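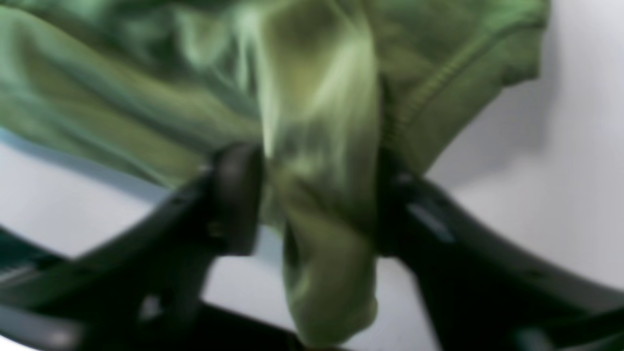

Figure 6. Green fabric, close view.

Section 6: Building an episode guide in Kestgate

In this section you learn how to make an episode guide for a television series. We use an old family comedy as the subject, but the steps are the same for a drama or a game show. Before you start, you must have finished Section 5 and your series must have a title and a country of origin.

6.1 Create the season list

1. Open the series page and choose Seasons, then Add.
2. Type the number of the season. Do not type the word "Season", the program adds it by itself.
3. Choose the colour of the season label. This colour is also used in the printed guide.
4. Press Save. The season is now shown in the left column with zero episodes.

Note: A pilot which was never broadcast belongs in the special group called Unaired. If you put it in the first season, all the episode numbers after it will move by one.

6.2 Add the episodes

1. Select the season and choose New episode.
2. Enter the title exactly as it was shown on the screen. If the screen has no title, take the one from the production papers and tick the box Title from other source.
3. Enter the original air date. When you know only the month, for example December, leave the day field blank.
4. Write the plot summary. The field accepts 300 characters. Longer text is kept in your file but it is not printed.
5. Add the guest actors, one on each line. Write first the actor, then a comma, then the role.

Caution: Do not paste a cast list directly from a web page. Hidden line breaks can divide one actor into two records, and it is slow work to join them again. Paste it first into a plain text program.

6.3 Episodes in two parts

1. Make both parts as separate episodes.
2. Mark the first part, hold Shift and mark the second.
3. Choose Link parts. A small chain appears beside both titles.
4. Write one summary for each part. Please do not give away the ending of part two in the summary of part one.

Note: If the two parts were later repeated as one long programme, enter this under Repeats. Do not make a third episode.

6.4 Import from an older guide

Guides made with Urkis can be imported from version 14 and later. Choose File, Import, and then the folder where the guide is. Our test guide had 1,346 episodes, and the import was left to run until the message Import complete was shown. Do not close the window before this message.

After the import, check these things:
- the accents in names, such as Öberg or Nygård
- the order of the holiday specials
- episodes where the air date is the same as the repeat date

If the accents are wrong, undo the import, change the Encoding setting to Unicode and import again.

Section 7 explains how to print the guide.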